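**Mantel que se resbala en la mesa de la cocina**

Tengo una mesa rectangular y el mantel se mueve cada vez que apoyo un plato. ¿Alguna solución barata?

**Demyd Hrytsenko**

Muletón debajo, cortado 5 cm más pequeño que la mesa. Lo grapé y no hizo falta — con el peso del mantel basta.

**Niloufar Hashemi**

Yo uso el antideslizante de Lollis. El mantel estampado lo pongo encima, con los boles y las naranjas.
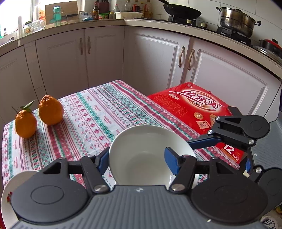
**Maxence Hoarau**

Pinzas. Las venden en cualquier ferretería.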